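Graphic tees that survive the wash — what's holding up for you?

Started by inkandcotton, 2026-03-22

inkandcotton
Okay, I finally went through my whole T-shirt drawer and I'm a little obsessed now. I've got 42 graphic tees and the oldest ones look better than the ones I bought in January! My Mollberg surf print has been washed to death and the letters are still crisp. Meanwhile a newer Privell cracked after 4 washes. Is it the ink, or am I doing something wrong?

dustyhem
Probably plastisol on thin cotton. If the ink feels like a sticker, it'll crack like one. Water-based ink sinks in and fades softly, and I love that look. Turn them inside out, cold water, hang dry.

tumble_low
Disagree on hang drying. I've used low heat for years and my prints are fine. Hang dry gives me stiff shirts with weird shoulder bumps.

dustyhem
Shoulder bumps are a hanger problem! Fold them over a rack.

harborline88
Bags and straps do more damage than the washer, if you ask me. My old Urquhart tee has a mountain on the back and it's worn smooth right where my backpack sits. The rest of the print is perfect.

inkandcotton
Ooh, good point, I never looked at the backs. And yes to mountains — I'm a sucker for anything with curved lettering over a big landscape. Gray is my favorite base for white ink too, it goes soft and chalky in the best way.

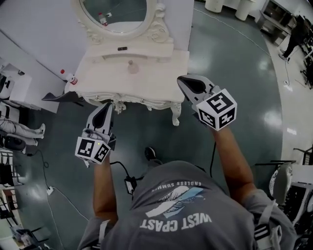
Anyway, I'm going to try cold and inside out on half the drawer and low heat on the other half. The cracked Privell goes in the low heat pile, it has nothing to lose.

tumble_low
Low heat team! Skip the fabric softener though, it leaves a film on the ink.

dustyhem
On that we agree. Has anyone tried Prevard? Their heavier cotton looks great but I don't want to pay for another sticker print.

harborline88
I have 2, both water-based as far as I can tell. They run short, so size up.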